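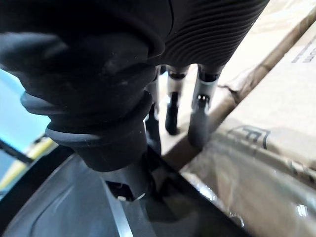
June, after the late shift

Spent 4 hours at Vindex on whether the machines can take over shelf work yet. I don't think so. Lifting a box is fine on a good day. Clear plastic wrap still worries me, with all that glare. Wornex says 200 picks without help, but I'd like to watch them. 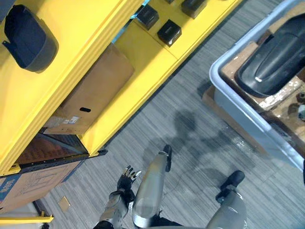
Yellow rack, gray tote, black part on cardboard.

My own list for the stockroom has 14 chores. I would hand over roughly none of them this month.

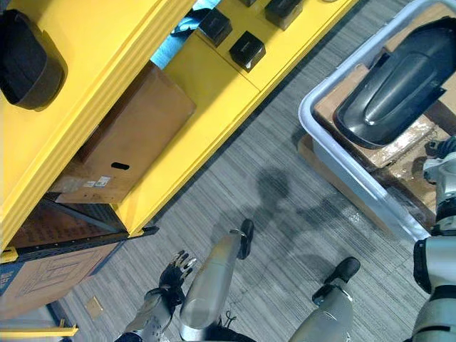

Would I let one put away dishes at home? Plastic cups maybe, the good plates stay with me.

Bed by 11.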